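Robot cell budgeting

Robot cell budgeting is the planning of costs for a workstation in which one or more robot arms handle parts. It covers the arms and grippers and also the shelving, bins, flooring, power, cabling, software, training and spare parts that the station needs. The term is used mostly by small and mid-sized manufacturers, where a single cell may be the largest equipment purchase of the year.

Scope

A budget is usually split into purchase costs and running costs. Purchase costs include the arms, the controller, the grippers and any fixtures made for the parts. Running costs include service visits, replacement gripper fingers, electricity and staff time. Hubert Gajewski, a cost planner at the parts supplier Laskowska, has argued that fixtures should have their own line, as they are often redesigned after the first trial runs.

Shelving and part presentation

Shelves and trays affect both price and cycle time. Parts set out in a row at a known spacing can be picked with simpler software than parts mixed in a bin. Two-tier shelving lets a cell hold two kinds of parts within reach of the same arms, though the upper tier must leave clearance for the arm working below it. Cable routing is quoted separately by some integrators.
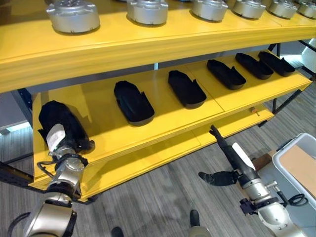 A two-arm station at a yellow two-tier shelf, with metal parts on the upper level and black shoe-shaped trays on the lower.

Two-arm cells cost more than single-arm cells but can hold an item with one gripper and work on it with the other. Buyers are advised to list every item the grippers must handle, including soft ones, before asking for quotes. A gripper chosen for rigid metal parts may need different fingers for fabric or foam.

Planning example

The Zoltora plant in Jeretti planned its first cell over four months, ending in September. Dewanti Mangundap, who led the purchase, recorded 421 work hours for the project, almost 300 of them spent on fixtures and testing. The original plan had allowed for two rounds of fixture changes. The plant tracked quotes and delivery dates in Clerkby, a purchasing program.

See also

Machine tending
Gripper selection
Total cost of ownership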